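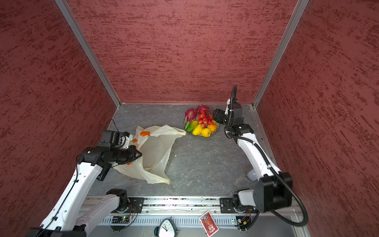 Fruit, plates and plastic bags: frequently asked questions

Last updated Feb 23, 2025

Does fruit keep longer in a plastic bag?
Some of it, sometimes. Grapes and cherries do fine in a bag in the fridge as long as the bag is open or has holes. Bananas, peaches and tomatoes left in a closed bag on the counter mostly sweat. If a tip says "all fruit," we stop reading.

What about the special produce bags?
We bought a pack of 15 from Petek and used them all through October next to the thin ones from the store. The strawberries went soft on the same day in both. Maybe your kitchen is different. We would want to see it before paying extra.

Should I wash fruit before I bag it?
Wash it when you're going to eat it. If you can't stand to wait, dry it properly, and that means longer than you think. A quick shake over the sink is not drying.

Is a plate or a bowl better?
Sudora sells a tiered bowl that is supposed to "let fruit breathe." A plate does that too. You can see all of it, so the bruised plum doesn't hide at the bottom for a week. The drawback is that round things roll off when you carry it.

How do I get fruit from a plate into a floppy bag without help?
Open the bag all the way first and fold the top edge outward into a cuff. Lay it on its side and pass the fruit in by hand, heavy pieces first. Tipping the plate looks faster. We have picked enough apples up off the floor to doubt it.

Do I need a bag holder?
The Sitley stand holds a bag open, we'll give it that. It also takes up a drawer. A deep saucepan with the bag folded over the rim does the same job.

Can I reuse the bags?
Yes, if they held dry, whole fruit. Turn them inside out, wipe them, and hang them up until dry. Throw out anything that held raw meat or has started to smell.

Can apples and bananas share a bag?
They can, but everything will ripen faster. That's useful for a hard avocado and bad for most other things.

Where can I buy the Tusness bags you used to recommend?
We took that recommendation down. The seams split.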